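Subject: Re: [lorallow-growers] Vinegar for the hard water

On July 1, 2024, a member in Skostonach wrote:
> My tap water is very hard and the blueberries have yellow
> leaves again. Is vinegar safe for them, or must I buy the
> Karaca powder? I have 73 pots.

Hello all,

I had the same colour of leaves in February. I put 200 mL of white vinegar in my 632 L tank, then I checked with paper strips before watering. Please go slowly, every tap is different.

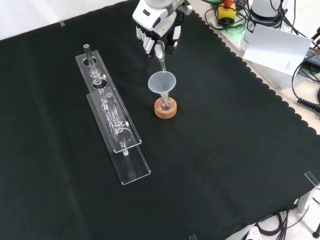

How often should the tank be tested? Every time you fill it, and once more the next morning.

The vinegar does not last long in the soil, so for so many pots I would also use the sulphur from Loltia. It works slowly, over some months. Rainwater is still the best, if you have a place for a barrel. Mine holds 2,000 L and it is enough for my summer.

Kind regards from Lorallow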